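Kollbridge Padded Folding Bench

Overview

The Kollbridge is a low upholstered bench for sorting and folding laundry at the foot of a bed or against a wall. It is sold fully covered, with a gray fabric top that wraps over the edges, and is intended for light garments, towels and pillowcases. The base height is fixed at 27 inches.

Top surface

The cover is a fine, even weave with moderate grip. A garment laid on it stays where it is put while the sleeves, legs or waistband are straightened. On polished tabletops the lighter synthetics tend to slide when one side is pulled, and the fold line moves with them. Gray was selected as the stock color for contrast: hems and waistbands are easy to find against it, in dark and bright garments alike.

Elastic waistbands are the usual trouble spot. The band draws the cloth in, and one leg often stays bunched after the other has been laid out. Find the band first, pull it straight along its full length, then work the cloth away from it toward the hems.
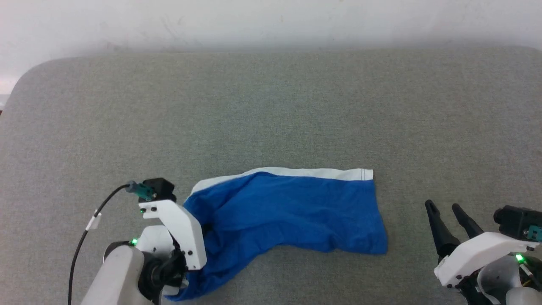
Padding and edges

The padding is a single foam layer bonded to a rigid deck. It is firm enough to press a crease by hand and soft enough that buttons and zipper pulls do not mark the deck. Do not iron on the bench. The foam is not rated for direct heat, and a hot plate will glaze the cover.

Standard benches are supplied with the Stergiou cover, tested to 3000 rub cycles at our own shop before a fabric lot is accepted. The Pratelgate cover is a heavier cloth in the same gray — order it where the bench will also be used as a seat. Both covers are removable and close underneath with a zipper.

Placement

Set the bench with its long side to the wall and work from the open side. Leave a hand's width at each end so the cover can be taken off without moving the base.

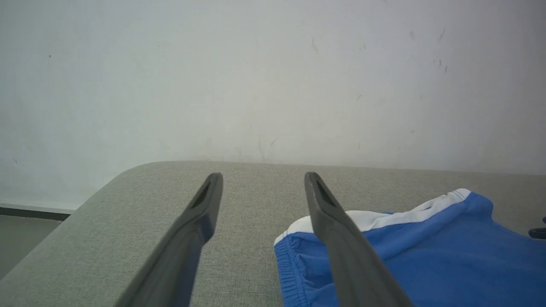 Corner construction is the same on all Kollbridge benches. The cover is cut with extra allowance at each corner and eased over the foam before stitching. The result is a rounded corner with a gentle profile along the edge, and smooth fabric such as that of the blue garment has no hard corner to catch on when it is drawn off the top. Corner seams are sewn twice.

Care

Vacuum with a soft brush. Wash the cover cold, inside out, and refit it while slightly damp. Maximum load is 40 pounds, evenly spread, for the standard deck. The reinforced deck used with the Pratelgate cover is rated for seating.

Ordering

Part number 1024, standard deck with Stergiou cover. Add suffix P for the reinforced deck and Pratelgate cover. Spare covers are made by Brotemen and ship separately from the bench.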